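Sunday, late

Came in to see whether the overnight batch had finished. It had. I should have known then, because nothing set going on a Saturday by me has ever finished.

The summary said 1,161 attempts and a pass rate that would have made me weep with joy if I'd been a stupider man. Near enough perfect. I made a cup of tea, sat down with the good biscuits, and wrote half a smug message to Constanza before it struck me that the arm can't pick up the bottle that well. I can't pick up the bottle that well. On Thursday it was knocking the thing across the table like a cat with a grievance.

So I started going through the renders instead of the numbers. Dull work, and cold, as the heating at Futthorpe believes in the sabbath.
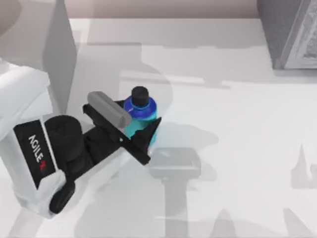

Two hours of that. Approach, close, hold, next. The grasps were mostly respectable to look at, which annoyed me more than if they'd been dreadful. Then I did what I ought to have done first and plotted the finger force against time, and there it was, a great spike just after contact, flat across the top where the log runs out of room. According to Jostora the gripper was squeezing a shampoo-sized bottle with the strength of a car crusher, and the bottle was bearing it like a saint.

The cause is my own, naturally. In September I swapped the soft contact settings for stiff ones to stop the bottle sinking into the finger, and I raised the force limit to 1,000 newtons "for now" so that the solver would stop complaining. There is a comment beside the line which says "for now". It has my initials after it. The old limit was 70. The check that's meant to fail any grasp over the limit reads the limit from the same file, so it had been waving them all through, cheerful as a lollipop lady.

Wrote it up for the fault log under "severity" and dithered between minor and serious. Nothing's broken. It's a bottle made of sums. But the policy from this batch was down to go across to the real arm at Ondau on the next visit, and the real arm has Florencia Insaurralde standing next to it, usually with her hand in the way, telling it off in Spanish. Put serious.

Rang Constanza, who was at her sister's and chewing. She asked if the arm at Ondau has its own limit. It does, in the controller, set by Florencia and guarded by her like a family recipe. So the likely outcome would have been a trip, a beep, and a lot of remarks about me. I said that was all right then. Constanza said it was not all right then, and would I please stop counting on Florencia. Fair.

Put the limit back to 70 and ran a short set before tea number four. It dropped the bottle. Ran it again with the contact softened halfway and moved the close-up camera in as far as it would go, to see what the finger was doing against the side.
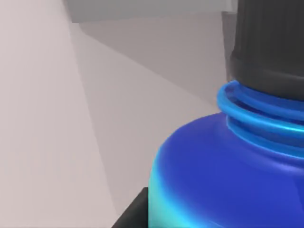

The other thing, which I only noticed because I was tired and staring, is that the bottle has been weighing nothing like a full bottle. Somebody (me, also September, a busy month) left it at the default mass when the Saavedra models came in. So the arm has learned to crush a very light object very hard. Quite a specialised trade.

Left to do: mass, the check reading from its own file so it can't be bribed, throw the batch out, tell Ondau the visit's off. I've written to Florencia and kept it short. She answered inside a minute, on a Sunday night, with a single thumbs up, and I've no idea how to take it.

Deleted the smug message. Ate the rest of the biscuits. The bus had gone, so walked, and it rained from the roundabout on.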